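Open-plan living room

An open-plan living room is a living room that shares one large, undivided space with the kitchen, the dining area, or both. It is one of the most familiar layouts in newer apartments and small houses, and a good many older homes have been opened up over the years to get the same effect. The name is a little loose, and people will cheerfully use it for anything from a grand loft to a modest room where the wall beside the stove has come down.

Background

Sharing one room for cooking, eating, and sitting is a very old habit, of course. In plenty of farmhouses and cottages the hearth did all the work, and the family gathered where it was warm. Separate parlors and kitchens came with larger houses, and for a long while a closed door between the two was thought of as a comfort in itself, keeping smells and clatter away from company.
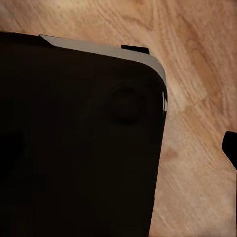 In the town of Wurnen, the change can be followed almost street by street. The older row houses near the mill keep their narrow front rooms, while the Kundent development, with its 258 homes, was laid out from the start with a single main room on the ground floor. Residents took to it warmly, though many of them hung curtains across the middle in the first winter (the rooms were large and the radiators were not!).

Layout

Since there are no walls to say where one part ends and the next begins, furniture has to do the job. A sofa with its back to the kitchen is the usual divider, and a rug or a low table in front of it gives the sitting area a center. Most people like to leave a clear path from the front door to the kitchen, wide enough for someone with both arms full of groceries.
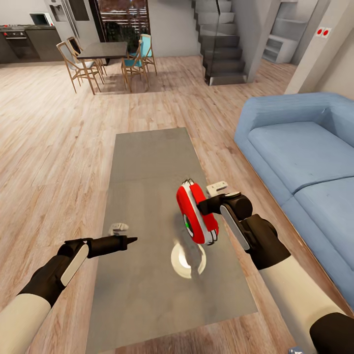

Flooring matters more than you might expect. One continuous floor makes the whole room feel bigger and calmer, but kitchens are hard on floors, and some households prefer tile near the sink and wood everywhere else. The Girard plan, a layout often used in Wurnen, handles this with a strip of tile 5 feet deep along the counters, which is enough to catch most spills and still leaves the wood floor looking all of a piece.

Low tables are best kept a comfortable reach from the seats. They collect all sorts of things in the course of a day, so a shelf or a basket close by is a kindness to everyone. 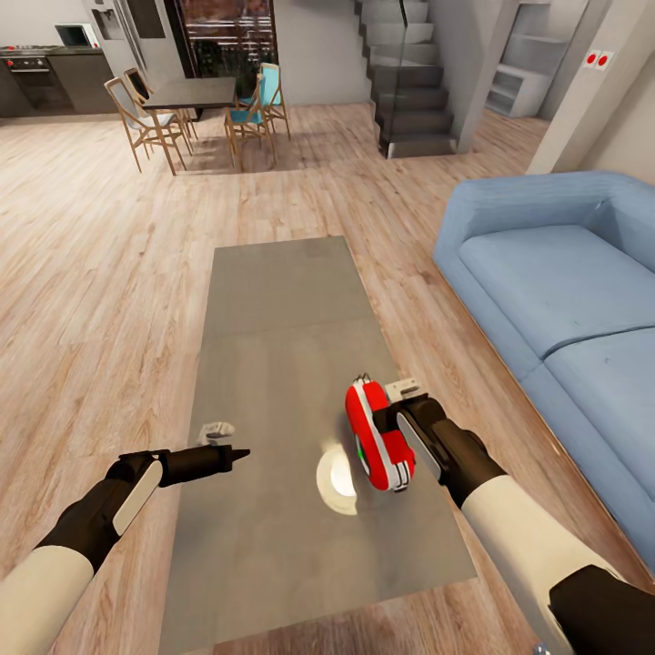 Sound and smell

The complaints about open rooms are much the same everywhere. Dishwashers drown out the television, and fried onions linger in the cushions until morning. Heavy curtains, bookshelves, and upholstered chairs all soften the noise, and a good range hood helps a great deal with the rest.

Color

Pale walls and light floors are the common choice, as they carry daylight a long way into the room. Stronger colors tend to come in through smaller things, and red is an old favorite for waking up a quiet gray or white room. 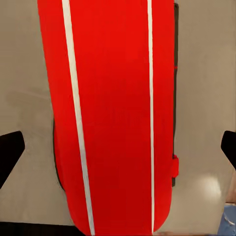
Bright red with two thin white stripes.

The Eva apartments, also in Wurnen, went the other way and were painted in deep greens and browns. Tenants have been repainting them ever since.

See also

Great room
Kitchen
Loft apartment
Room divider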